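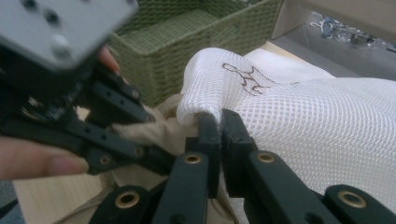 White mesh fabric, held between two black jaws.

Printing Variations Do Not Belong in the Base Checklist

The Stolus baseball set has 1,306 cards if you count by card number. It has 1,812 if you use the current Stestitent checklist. Both figures describe the same product, issued in the same packs. The difference is made up entirely of printing variations, which Stestitent began moving into the base list last September. I think the change was a mistake, and I think it should be reversed before other databases copy it.

Some definitions first, as the terms get mixed up. A parallel is a separate version of a card that the manufacturer meant to issue, normally with a different border, foil or stock. A corrected error is a card whose plate was changed during the run to fix a wrong name, photo or statistic. A printing variation, in the sense I use here, is a difference that came out of the press or the cutting room with no decision behind it. Ink drift, a missing registration dot, a stray line from a scratched plate and a slightly lighter card back are all printing variations.

Parallels have their own sections in nearly every checklist, and corrected errors are usually listed under the card number with a letter suffix. I have no complaint about either practice. The third group is the problem.

Card 31 in the Stolus set shows how this works. Stestitent now gives it 7 lines. One is the card as issued. One is a corrected error, in which the batting average on the back was changed, and it deserves its line. The other five are shades of the blue bar under the player's name, described as light, medium light, medium, medium dark and dark. No color reference is given for any of them. I have copies that I could place in either of two neighboring shades depending on the lamp. A category that two careful collectors cannot apply to the same card with the same result should not be in a checklist.

The usual argument on the other side is completeness. A checklist, it goes, should record everything known to exist, and users who don't care about shades can skip those lines. I accept the first half of that with some limits. The second half depends on how the software is built, and in the Stestitent collection tool those lines can't be skipped. A collector who entered a full run of the Stolus set before the change, and had it marked complete, logged in afterward to find it at 72 percent. The percentage feeds the public set rankings and the want list that other members see when they propose trades. Offers on shade variations now arrive for people who never asked for them.

There is also an effect on prices, and here I am less sure of my ground. Mykhailiuk, which sells mostly raw singles by mail, now puts the Stestitent line number in its listings. A dark-bar copy of a common is priced above a medium-bar copy. I don't know how many sell. What I can say is that a buyer searching for the plain card has to open several listings to find it, and the scans do not help much, as scanner settings move the color further than the press did.

It is sometimes said that the older sets have always been handled this way. That is partly true. Certain gray-back and white-back differences from decades ago are in every guide. Those came from different card stock, they can be told apart in any light, and in many cases they match up with a known series or sheet. They pass a test that the Stolus shades fail. I would be glad to see a shade promoted if someone could tie it to a particular sheet or factory run. Uncut sheets exist for part of the set, so the work could be done.

The Melodach hockey checklist offers a better model. Its base list follows the card numbers, with corrected errors under suffixes. Printing variations go in an appendix, and an entry there needs three things: scans of two copies from different owners, a description that does not rest on a shade word alone, and a note on where on the card the difference is found. The appendix has its own completion figure, off by default. Collectors who chase that material get a proper place for it – arguably a better one, as their finds are not buried in the middle of a base list. The appendix is also easier to revise. An entry that turns out to be sun fading can be taken out without changing anybody's set.

I would add one rule to the Melodach scheme. An entry should expire if no third copy is reported within a few years. A single scratched plate can produce a long run of identical marks, and those are worth recording. A fiber that sat on the plate for a dozen impressions is a different matter, and without an expiry rule the two end up with equal standing.

The work at Stestitent would be modest. The added Stolus lines already carry a type code that separates them from suffix entries, so they could be moved as a group. Collection records would keep the data that members have typed in, and the base count would go back to what the card numbers say, plus the corrected errors. That last group needs a decision too. My own preference is to leave corrected errors out of the completion figure and show them directly below it.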